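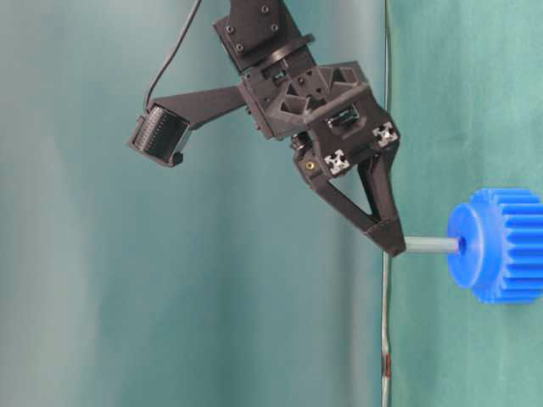

I drove out to the Carnix open day in November expecting coffee and a slideshow, and instead I spent most of the afternoon parked next to one gripper. Colin Tunstall, who runs the demo bench, let me stand as close as I liked (bliss!). The job is gears and shafts – a gray rod going into the hub of a bright blue plastic gear, with one blunt dark finger against the rod. I wanted to cheer it on.

Colin told me the team is on version 7 of that finger, and each one takes a night to print. "The first ones snapped," he said cheerfully. Elsie Bellamy let me try the same job by hand with my eyes shut, and I dropped the rod twice. Then I got back in line – 30 people deep by now – for another go.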